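发件人：Marion Crichton
收件人：旧闻与方志邮件列表
日期：9/30/26
主题：Re: 斯廷杜姆顿（Stindumton）教区账簿里的“冷酒钱”

各位好！

昨晚读到列表里这封关于“冷酒钱”的来信，高兴得差点没睡着，因为我手头正好有一条线索，而且是我翻了好几年都没想明白的那种。先把原信引在下面，方便后来加入的朋友。

> 大家好，
> 我在抄斯廷杜姆顿的教区账簿，抄到冬天那几个月，反复出现一个支出项，写作“冷酒钱”，数目很小，每次付给不同的人。
> 起初我以为是葬礼上的酒水，可是对过丧葬登记，日子对不上。
> 也想过是修屋顶时给工匠的赏钱，但同一页里工匠的酒钱另有写法，字也不一样。
> 有没有人在别的教区见过类似的说法？哪怕只是读音相近的也好。
> 另外，账簿第 862 号条目旁边有一个小小的钟形记号，全册只有这一处，我也没有头绪。

我的看法是：这是敲钟人的钱！

理由要从拉尔科姆（Rallcombe）说起。拉尔科姆的账簿比斯廷杜姆顿的晚一些，记账的人啰嗦得可爱，什么都要添半句解释。六月那次我在那边的阅览室坐了两天，看到其中一条，大意是“付守夜敲雾钟者，天寒，以酒代炭”。你看，以酒代炭！塔楼里不许生火，敲钟的人冻得手都拉不住绳子，教区就折成酒钱发给他们。后面几年的记账人嫌麻烦，一路缩写下去，先是“寒夜酒”，再是“寒酒”，到最后那本就只剩一个词了，要是没读过前面的，谁也猜不出来。

斯廷杜姆顿离海不远，冬天的雾比拉尔科姆还厉害，有雾钟是很自然的事。收钱的人每次都不同，这一点也说得通，因为雾钟通常是各家轮流出人去敲，轮到谁，谁领钱。拉尔科姆那边轮值的有 12 户，名单就抄在账簿的封底内页上，墨水褪得厉害，但姓氏基本能认。如果斯廷杜姆顿也有类似的名单，我猜会夹在册子最前或最后，请务必翻一翻衬页，装订时粘住的地方也值得对着光看看。

至于那个钟形记号，我不敢说死。有一种可能是那一年钟裂了或者重铸了，记账人画个记号好找。库托夫（Kutov）在他那本讲沿海钟楼的小册子里收过几种记号，有钟形的，也有像倒扣的碗的，可惜他不怎么注出处，读起来又爱又恨。册子只印了 300 本，我这本是从旧书摊上淘来的，缺了末尾两页，偏偏索引就在那两页上。哪位手里有全本，能不能替我查一下索引里有没有斯廷杜姆顿？感激不尽！

还有一个笨办法，就是把所有“冷酒钱”的日期列出来，跟附近的天气日记对照。内瑞高（Nørgaard）家那套日记从头到尾都在记风向和能见度，那位老先生大概每天早上第一件事就是推窗看雾，连自己女儿结婚那天都先写了雾，再写婚礼。我摘过其中 7 个冬天的记录，字迹不太好看，但数据是齐的。如果付钱的日子都跟在连日大雾后面几天，那这件事就差不多定了。要是对不上，那更有意思，我们就得从头想起。

顺便说一下抄录的体例，因为上个月列表里争过一回。我个人赞成照原样抄，缩写不展开，拿不准的字用方括号括起来，展开的写法放在另一栏。“寒酒”这个例子就很能说明问题：假如当初抄拉尔科姆账簿的人好心替我们统一成“赏酒”，这条线索就断了。钱数也请保留原来的单位，换算可以放在最后，想换的人自己换。涂改的地方最好也记下来，哪怕只写一句“此处先写后划去”，有时候划掉的那个词比留下来的还有用。

再多问一句：斯廷杜姆顿的册子里，工匠的酒钱用的是哪个字？您信里说写法不同，我很想知道是整个词不同，还是只少了前面那个“冷”字。如果是后者，也许“冷”就是拉尔科姆那个“寒”的另一种写法，两地之间可能有同一个记账人来回走动。我记得拉尔科姆中间换过一次笔迹，新来的那位写大写字母时喜欢在底下拖一条长尾巴，像只猫坐在那儿。您要是在自己那本里见到这种尾巴，请立刻告诉我，半夜也行！

我把摘录的天气记录整理好以后，会直接寄给原发信人，其他想要的朋友回我一声就好，不必抄送全列表。拉尔科姆封底那份名单我也在重抄，有三个姓还没认出来，抄完一并奉上。

祝各位翻页顺利，
Marion Crichton
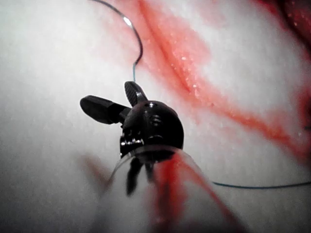 附图：张开的黑色夹爪，近景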